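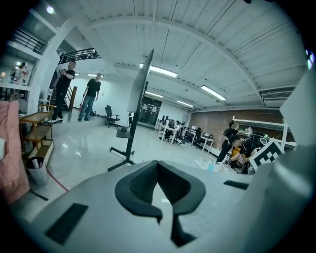 Let Beginners Use the Good Equipment

The robotics course at Derby gives every new student 2 hours with the gripper tools in the first session. Some colleagues at Kotura and elsewhere consider this reckless. Their own programs reserve the tools until the final month, after 8 weeks of lectures and a written test. I believe the Derby practice is the sounder one, and that other programs should adopt it.

The usual objection is cost. A damaged tool may take 3,000 dollars out of a small budget, and that concern deserves respect. Yet equipment kept on a shelf also loses value, and a student who has never held a gripper has little reason to care how its pads are shaped or how its fingers close. Questions about grip and friction come more readily from a student who has just dropped something.

Early access does require supervision. It requires staff on the floor – at their feet, moving between tables – and a clear rule on who puts the tools away. Programs unable to provide this should begin with smaller groups. They should still begin in the first week.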